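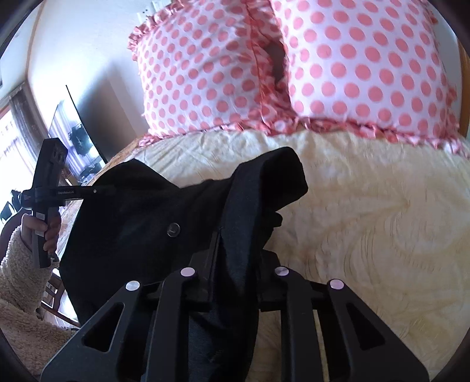 About Zarora

Zarora is a garment care company. We wash, mend, fold and deliver clothes and bed linen for hotels, care homes and private households. We started with one folding room in Makori, and today we are 46 people on two sites, Makori and Dovel.

How we work with automation

Folding is the slowest part of our work, and the hardest for the shoulders and wrists. In August we began a program named Nasum, which prepares robots to take over a part of it. Our staff handle garments with hand-held grippers, and the robots learn from these recordings. A jacket with a thick collar is much more difficult than a towel – it needs many more recordings.

What it changes for our people

Before we began, we promised that no one would lose a job because of Nasum, and this promise is written in every contract. 40 of our colleagues have finished the gripper training, which is paid as normal working time. The recording shift has a break after each 50 minutes. Some colleagues prefer to stay with mending and ironing, and they are free to do so.

Not everything is easy. The grippers felt slow to experienced folders, and the first weeks were tiring for the hands. We changed the shift plan two times after their comments.

Visit us

Our Makori office is in room 604, second staircase. Please call before you come.

Page updated 2021-01-25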